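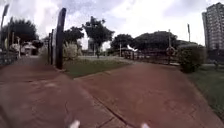
Menura walking shoes: a month on hard paths

I am wary of any shoe that promises to "return energy". My legs have never had any energy returned to them by anything except a sit down and a cheese roll. Still, my old Keogh pair had gone at the heel, and Jade Fraser in our walking group kept on about her Menuras, so in December I gave in and paid 48 pounds for a pair in the sale.

The claims first. The box talks about a "Tudonel" midsole, a word that means nothing to me and isn't explained on the leaflet either. As far as I can tell it is foam. It is decent foam, a bit firmer than the Keogh, and on paving and tarmac I had no sore feet after two hours. I get that from most new shoes, though, so ask me again in summer.

Fit is where I'd be careful. I am a 39 in nearly everything and the 39 pinched across the little toe for the first week. Jarlath Foley found the same with the men's and swapped his for the next size up, which then slipped on the downhills. The shop said they would "bed in". Mine have, mostly.
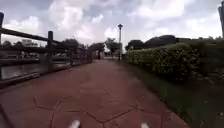 Grip is fair. Wet leaves on a smooth path had me shortening my stride, and the tread is so shallow that I wouldn't take them over a muddy field. The leaflet calls them "all terrain" — I'd call them park shoes. Small stones also lodge in the groove under the arch and click until you stop and dig them out.

The laces are too long and come undone unless double knotted. I replaced them with the old Keogh ones.

As for waterproofing, they kept out drizzle. A proper downpour came in over the tongue after twenty minutes or so, and they took two nights to dry by the radiator.

Would I buy them again? At the sale price, probably. At full price I'd want a deeper tread and laces that stay tied. Three stars, and I've kept the receipt.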